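Zullton Home Help > Electrical > Breakers and panels

Kitchen breaker trips after several minutes, never right away

Shaimaa Ouali
Posted 2023-06-12

The breaker for one of my kitchen counter circuits trips when the kettle and the toaster are both on. It doesn't go the moment I switch them on. It holds for several minutes and then drops out, usually during the second round of toast, with the kettle being filled and run again for a second pot. If I reset it at once it goes again much sooner. If I leave it alone for a while it behaves the way it did the first time.

Details, in case they matter:

The breaker is marked 20 and it is a standard single pole. The house is in Isdale and the kitchen was rewired by the previous owner. The cable I can see at the panel is yellow. The first outlet is a GFCI type and it has never tripped. Its reset button stays in and the test button works. Only the breaker goes.

I read the labels on everything plugged in. The kettle is 1,500 watts and the toaster is 800. The remaining 244 is a lamp, a radio and a small food warmer that is normally left on low. Total 2,544 watts.
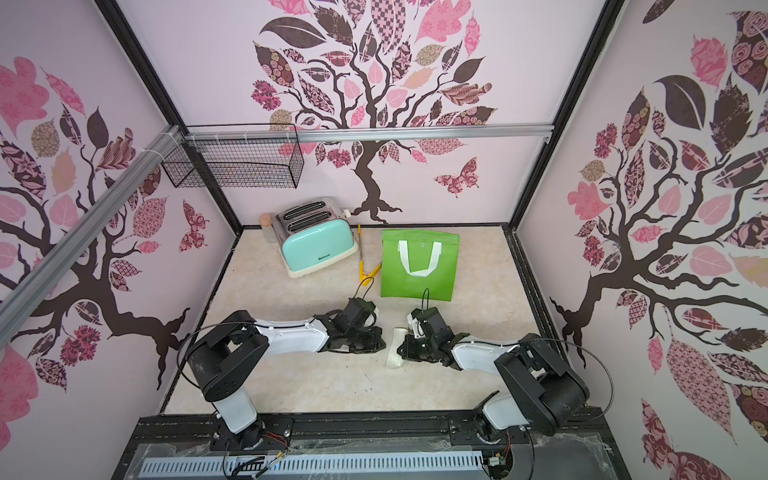 Mint-green two-slot toaster, tongs to the right.

I know that is over 20 amps on paper. What I don't understand is the delay. If it is overloaded, why doesn't it trip immediately? And if it can carry the load for several minutes, why not for longer? A neighbor told me to put in a 25 or 30 amp breaker. I haven't done it.

3 answers

Benkirane
Breaker is worn out. Had the same thing, swapped it, fixed. They cost very little at any hardware store. Make sure you buy the same brand as the panel or it won't sit right on the bus bar.

Reda Bouzid
Accepted

Don't fit the larger breaker. Yellow jacket normally means 12 gauge, and on a kitchen counter circuit 12 gauge copper is protected at 20 amps. A 30 amp breaker would let the cable run well past its rating without opening. If somebody has already suggested it to you, look at the panel to see that it hasn't been done on another circuit.

On the delay: an ordinary residential breaker contains two separate trip mechanisms. One is magnetic and reacts almost instantly to a very large current, such as a short circuit. The other is thermal. It is a strip made of two metals that expand at different rates. Current through the strip heats it, it bends, and at a certain amount of bend it releases the latch. A small overload heats the strip slowly, so the trip is slow. After a trip the strip is still warm, which is why your second trip comes sooner than the first.

Your figures: 2,544 watts at 120 volts is 21.2 amps. That is 6 percent over the handle rating. Manufacturers publish time-current curves for their breakers, and at 6 percent over, most of those curves show either a very long time or no trip at all. So the overload on the labels is real but it doesn't explain a trip in several minutes very well. Your kettle also cycles off when it boils and the toaster is off between rounds, which should give the strip time to cool. 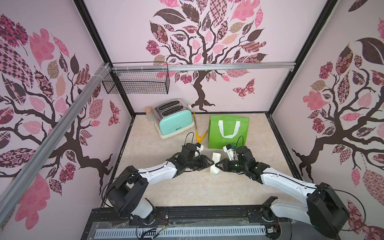

Can a breaker trip when the current is below the number on its handle?
It can if something other than the load is heating it, most often a loose terminal, a poor contact with the bus bar, or hot breakers packed in on both sides.

That leaves three things to look for. I would take them in this order.

1. A load you haven't counted. Turn the breaker off and find out what else goes dead. Try the dining room, the pantry, the hall and any outlet on an outside wall. Dining rooms and pantries are often on the same circuit as the counter, and that is allowed. A refrigerator or a chest freezer on the same run would account for everything. The compressor cycles on its own schedule, so the trip looks random when you only watch the counter.

2. A loose connection at the breaker. With the main breaker off and the panel cover removed, the terminal screw on the breaker should be at the torque printed on the side of the breaker or on the panel label. Look for discolored insulation in the last inch of the wire, or a darkened patch on the bus bar where the breaker clips on. Note that the lugs on the utility side of the main remain live with the main off. If you aren't comfortable with that, this item is for an electrician. It is a short job.

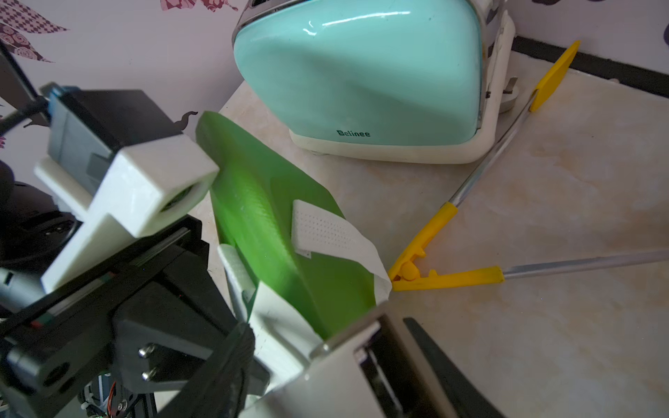

3. A tired breaker. Repeated trips under load do age the mechanism, and Benkirane may turn out to be right. I put it last for a reason. A new breaker on a loose wire or a burned bus bar will appear to work for a while, and then the fault will be further along than it was before.

A clamp meter settles most of this. With the cover off, an electrician can clip it around the hot wire leaving that breaker and read the current with your usual loads running. If it reads close to 21 amps and the breaker goes in a few minutes, suspect the breaker or its connection. If it reads 27, you have a hidden load and the breaker is doing its job. The reading has to be taken on the single conductor. Around the whole cable the hot and neutral cancel and the meter shows close to zero.

Voltage drop isn't the cause here, but people always ask. If the run from the panel to the far outlet is 32 feet, the current travels 64 feet of copper there and back, which in 12 gauge is about a tenth of an ohm. At 20 amps you lose roughly two volts. Resistive loads like yours draw slightly less current at lower voltage, so the effect goes in the harmless direction.

Whatever you find, the long-term answer is to separate the two heating loads. Kitchens wired to modern US rules have at least two 20 amp circuits for the counters. Find out which outlets belong to the other one and move the kettle there. Leave the toaster where it is. The kettle is the larger load and it is easy to place elsewhere.

Power strips don't help. A strip adds outlets and leaves the circuit as it was, and the common ones have a 15 amp limit of their own. Heating appliances should go directly into the wall.

Akasura
Agree with most of the above. Two additions.

First, check the receptacles and not only the panel. In a kitchen somebody has rewired you sometimes find the push-in connections on the back of the outlets, where the stripped wire is held by a spring. Twelve gauge doesn't fit the push-in holes on current devices but it did on some old ones. Those springs relax with heat. A weak connection in the middle of the circuit won't trip a breaker, because it doesn't raise the current, but it will cook the outlet, and you want to know about it while you are in there. Signs are a brown mark beside a slot, a plug that is hot when you pull it out, or lights on the same circuit that dip when the kettle starts. Move the wires to the side screws. 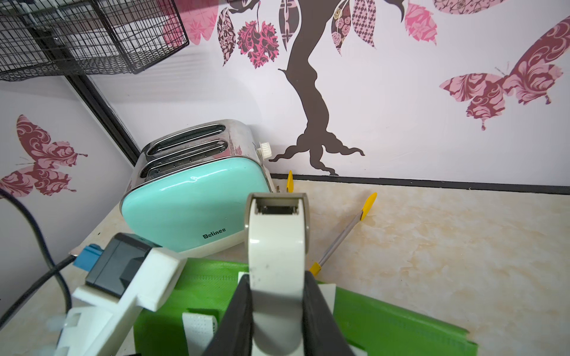
The same goes for daisy-chained outlets where the circuit passes through the device. If the feed and the outgoing wire are both landed on the receptacle, every amp used further down goes through the small metal tab between the two screws. Better to join the wires under a connector with a short pigtail to the receptacle. Then a bad outlet only affects itself. The GFCI at the start is different. It has to have its downstream wires on the load terminals or the rest of the counter isn't protected.

Second, appliance labels are for a stated voltage. If the kettle label says 1,500 W at 120 V and your house sits at 124, it will draw more than the label. Power goes up with the square of the voltage for a plain heating element. At 124 volts the increase is close to 7 percent in watts and half that in amps. On your numbers that takes you to just under 22 amps. Still not much over, but it is one more reason to measure and not add up labels.

I keep anything with a heating element to some 2,000 watts per circuit as a household rule. It isn't from the code, it just leaves room for a lamp and whatever else gets plugged in.

Comments on the accepted answer

Shaimaa Ouali
I turned the breaker off and walked around the house with a night light. The pantry outlet is dead too, and the chest freezer is plugged into it. I had assumed the pantry was with the hallway. I haven't opened the panel. The kettle is now on the outlet left of the sink, which stays live with this breaker off.

Reda Bouzid
Then the freezer is your missing load. Still have the terminal screw checked the next time somebody is in the panel, given how many times that breaker has tripped hot. If you can get the freezer onto a circuit of its own, do that as well. A trip you don't notice over a weekend away costs you the contents.

Shaimaa Ouali
An electrician is coming in November for the outside lights. Can it wait until then?

Reda Bouzid
With the kettle moved, and no heat or smell at the panel, I would be comfortable with it. Put your hand on the face of the breakers after breakfast once in a while. Slightly warm is normal. If one is hot compared with those next to it, or if it trips again with only the toaster and freezer running, call sooner.

Benkirane
Still would have changed the breaker.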